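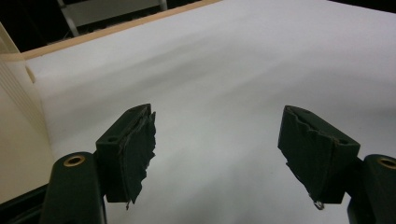 The two fingers of the hand-held gripper, open over a white surface, with torn gray grip layers on the inner faces.

Worn-out grippers may be better teachers than we thought, Melitz team finds

A small robotics group at the Melitz lab has a result that should cheer up anyone who has ever fretted over a frayed gripper pad. Robots trained on demonstrations from scruffy, well-used hand-held grippers did better at picking things up than robots trained only on demonstrations from fresh ones, and the gap got wider as the robot's own pads wore down.

The work, released Thursday, February 19, 2026, comes out of a project called Bulance, which the group has been running since November. People do everyday jobs with a hand-held gripper while a camera mounted on it records what the fingers see, and a robot arm with matching fingers then learns from the recordings. No robot is needed while the recording is going on, so a lot of material can be gathered quickly, in ordinary rooms, by people who have had very little practice.

The trouble is that the soft layer on the fingers takes a beating. Edges tear, threads come loose, and the view from the camera changes a little every day. The usual habit is to swap the pads often and throw out recordings made with bad ones. Napaporn Meesuk, who leads the project, wanted to know what those discarded recordings were worth.

"We had boxes of old pads and a hard drive full of demonstrations we'd labeled as junk," Meesuk said. "I kept looking at them and thinking, the person still picked up the cup! The cup is in the bin. Why is this junk?"

So the group built two training sets of the same size. Each had 1,191 demonstrations of sorting, stacking and placing household items. The first used only recordings made with new pads. The second was a mix, with pads at every stage from fresh to badly torn, and each recording carried a simple wear score that the software worked out from the camera view. Two copies of the same learning program were trained, one on each set, and both were tried on a robot arm over 200 test runs apiece.

With new pads on the robot, the two were close. With worn pads the difference was hard to miss. The robot that had only ever seen clean fingers would hover, close too early or let an item slide out at the last second. The one trained on the mix slowed down, took a deeper grip and carried on. In the worn-pad tests it finished 21 more runs than its rival.

Urs Frei, who wrote the wear-scoring software, thinks the score matters as much as the mix does. When he took it out and trained on the same recordings without it, much of the gain went away. His guess is that the score lets the program tell "my fingers look different today" apart from "the thing I'm holding looks different," two changes that are easy to confuse when all you have is a picture from a few inches away.

"People who work with their hands do this all the time," Frei said. "Your gloves get slick, you squeeze harder. You don't go back and learn how to carry a box from scratch."

There are limits, and the paper is open about them. All of the tests used one style of gripper and one kind of robot arm. Very small parts, such as screws, gave both versions trouble. And a pad that has lost its grip layer completely is still just a bad pad, whatever the program has learned.

Even so, the practical side is lovely. The group went back through its archive and rescued enough old recordings to bring the full Bulance collection to 2,372 demonstrations, without asking anyone to pick up a gripper again. Trada, the workshop that makes the fingers, is looking at whether pads could be changed less often during recording. A second lab, at Nilsuwan, plans to repeat the tests with a softer finger and a different arm.

Meesuk's group is now recording with wet and dusty items, which chew through pads even faster. The wear-scoring code and both training sets can be requested from the Melitz lab.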